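Speaker notes: Two arms on one table
Talk for the Driltside shared workshop, Oct 6, 2019
Speaker: Chalerm Chuensuk

Before starting

Put the laptop on the high stand. Ask if the people in the last row can hear me. Speak slowly. If I say a word wrong, Jade MacLeod will correct me from the first row, I asked her to do it.

1. Opening

Good evening and thank you for coming. My name is Chalerm and I have been a member of this workshop for three years. I build with Ingvar Blöndal, who could not come tonight. He did most of the metal work and I did most of the programming, so if your question is about metal I will write it down and give it to him.

The project is called Rernirham. We wanted two small arms which can work at one table, first in simulation and after that on the real table in our back room.

(Ask: who has built an arm already? Wait for the hands.)

2. Why two arms

One arm can pick up a thing. But to open a bag, or to hold a part and turn a screw in it, you want a second hand. We tried first with one arm and a clamp. The clamp was good for flat parts and very bad for round parts. I lost many evenings with this clamp.

The cost of the second arm was smaller than we feared, because the printed pieces use the same files. Only the motors we had to buy again. Ingvar made the base plates from scrap.

3. Simulation first

We made the room in the simulator before we drilled any hole. Some members said this is a waste of time. My answer: a hole in a good table you cannot undo, and in the simulator I moved the bases 20 times in one afternoon.

Things to say about the model:
The table is a plain block with a wood texture and has simple legs.
The walls, floor and lights are there so that the camera in the program gets a picture similar to a real room.
The tall cabinet next to the table is important for us. An arm that swings too far must know about it.

(Show the picture. Give them time to look. Then speak about reach: the left arm has its forearm out flat over the table, the right arm stands almost straight up.)
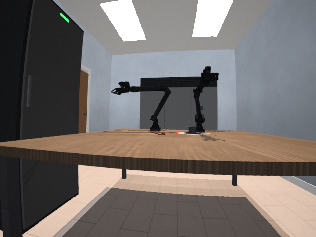
4. Where to put the bases

This took the longest time. If the bases are too close, the elbows hit each other. If they are too far, the two grippers cannot meet over the same object, and then you have simply two robots with one arm each.

Our method was slow but easy. We chose a position for both bases, then we let the program try 100 random targets on the table. For each target it checked if both arms can reach it without a collision. We wrote the result in a table and moved the bases a little. In the best position, 121 mm from the edge, we got nearly all the targets. On the real table we kept this distance.

Aaliyah Tremblay asked me last month why we did not calculate it with mathematics. It is possible, and she is right that it is more beautiful. I am not strong enough in geometry, and the computer can work during the night.

5. What went wrong

The friction. In the simulator the small objects were sliding as if on ice, and the gripper pushed them away. I changed the friction value and then they were sticking like glue. Please do not trust the default value, measure it with your own material. A tilted board and a phone are enough.

The cables. The simulator has no cables. The real arm has many, and at the wrist they pull. Ingvar now ties them with a loose loop at every joint.

The names of the joints. I numbered from the base up, Ingvar from the gripper down. We found this out when the real arm moved its shoulder in place of its wrist. The emergency button was near, thank you to Aaliyah Carrier who insisted on it.

(Do not spend more than three minutes on this part, I like it too much.)

6. What comes next

In November we want to do the first handover, one arm gives a block to the other. We also need a better camera mount. The old one was made from a shelf bracket from Hesness and it shakes when somebody closes the door.

If you want to help, we need a person who knows soldering and has patience. Write to me or put your name on the paper next to the drill press.

7. Questions

Repeat each question loudly before answering. If there is a question about the price of motors, the list is on the last slide. Ross will switch on the lights and collect the chairs after the last question.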